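Jun 9, 2019

Unit at Indley, second visit. Purpose: sort out the tea corner before the July intake.
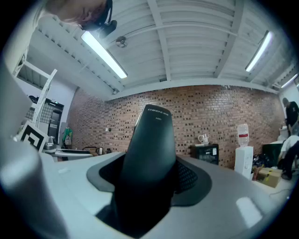 Arrived before Nele and read the meter first, then did the socket survey. The brick wall is the problem. One small outlet near the left, and I do not want a kettle and a water dispenser sharing it through an adaptor. The white kettle lives on top of the short black cabinet, dispenser to the right of it. The metal kettle is over on the white counter and I would keep that one. Two kettles in one room is a habit carried over from Sotside, where the old circuit tripped at the slightest excuse and people took turns.

Proposal, as given to Anikó by telephone:

White kettle to go to the store cupboard. Cabinet to be emptied, wiped and used for cups only. Dispenser stays put. Bottle changes to be logged on a card, initials and date, as Lilla used to do.

Anikó agreed to all of it except the card. She says cards get lost. I have ruled one anyway, 31 lines, one month to a side.

Lighting adequate. The tubes are up under a white corrugated ceiling crossed by steel beams and the light comes down flat, good enough for reading a label at the counter. Asked Kinga whether the thin pipe under the ceiling is water or conduit. She did not know and will look at the drawings. No shelf to be fixed near it until she has.

Floor along the brick wall: cardboard box, dark bag, dark green bin. Bin to move nearer the counter, where the teabags are. The box can go once Mansa confirms the contents. He thinks it is the Rellach order, 200 paper filters, which we no longer need at all. The white shelving on the left has the height for it if he wants to keep them.

Shelf paper: bought 2 rolls from Győri, 800 mm wide. Too wide for the cabinet, will need trimming. Should have measured the depth before going to the shop.

Home by bus. Knee stiff. Soup, then wrote up the socket notes in the blue book. Ring Kinga again about the pipe.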